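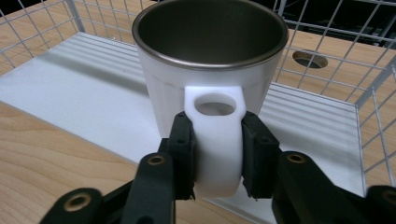 Rekha Acharya wrote after the last talk to ask whether she ought to replace every electrolytic capacitor in an old bench supply on principle, or wait until something starts to hum. It's a lovely question and I gave her a poor answer in the car park, so this whole talk is by way of a better one.

Category: Power & Bench Equipment
6 min read
15/08/2022 by Akosua Frimpong

Old capacitors in linear bench supplies: notes for the evening talk

Opening

Say hello, thank them for coming out, and ask for a show of hands: who has a linear supply at home that's older than their children? (Last time it was most of the room.) Explain that I'll stick to linear supplies tonight, the sort with a big heavy transformer and a row of hot transistors on the back. Switchers deserve their own evening and I'd only muddle the two.

Say the safety part early and say it slowly. Unplug it, wait, then measure across the big capacitors before putting fingers anywhere. If there's still charge, let it down through a resistor. Please don't use a screwdriver, however many times you saw your uncle do it.

What goes wrong inside

An electrolytic is two strips of foil with paper between them, rolled up and soaked in a liquid. Over the years the liquid slowly finds its way out past the seal. Capacitance drops a bit, and the series resistance goes up, often quite a lot, well before the capacitance looks alarming. A cheap meter that only reads capacitance will happily tell you that a tired part is fine.

Heat is what does most of the harm. The usual rule of thumb is that life halves for every ten degrees hotter, so look first at whichever capacitor somebody tucked up against the heatsink. Remind them that ripple current warms the part from the inside as well — a supply that has spent its life working hard will have aged faster than one that sat on a shelf looking important.

The Nevis story

I bought my Nevis in May, second-hand, with a front panel meter that stuck and a smell of warm dust. On no load it was perfect. At full load the output had a buzz on it you could see plainly on the scope, at 100 Hz, which with our mains and a full-wave rectifier is just where you'd expect to find it. Pause here and let somebody say "reservoir capacitor", because somebody always wants to.

It was the reservoir capacitor, yes, but only partly. I fitted a new one and the buzz came down without going away. The rest was a dry joint on one leg of the bridge, so half of every cycle was hardly doing its share. I'd have found it in ten minutes if I had looked before I ordered parts. Own up to this cheerfully.

If time allows, mention the Kandomlow too. It was the opposite case: big capacitors as good as new, and one tiny one on the reference board gone so resistive that the output wandered. I had walked past it three times.
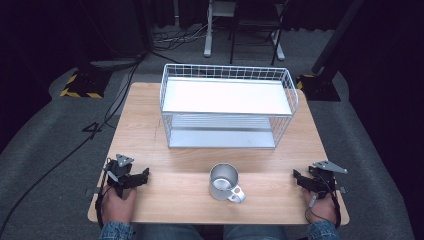

How I test them now

Listen and look first. Bulging tops, brown crust round the legs, a fishy smell when warm. None of these on its own settles it (some makers used a brown glue that looks dreadful and is mostly harmless).

Then put a proper load on and scope the raw rail before the regulator. You want the bottom of the ripple to stay comfortably above what the regulator needs, with the mains at its lowest.

Then series resistance. My little Teseck meter tests at 100 kHz, and that suits small parts nicely. For the large reservoir cans I take more notice of the ripple under load. Take one leg out of circuit if the reading makes no sense.

So, Rekha's question

I've now been through 17 supplies, mine and other people's, and seven needed nothing at all beyond a clean. I wouldn't change the lot on principle. I would change anything that sits near heat, anything leaking, and anything that measures badly, and I'd photograph the board first, because polarity markings have a way of hiding under the part you've just removed.

Questions, then tea. Remember to give the extension lead back.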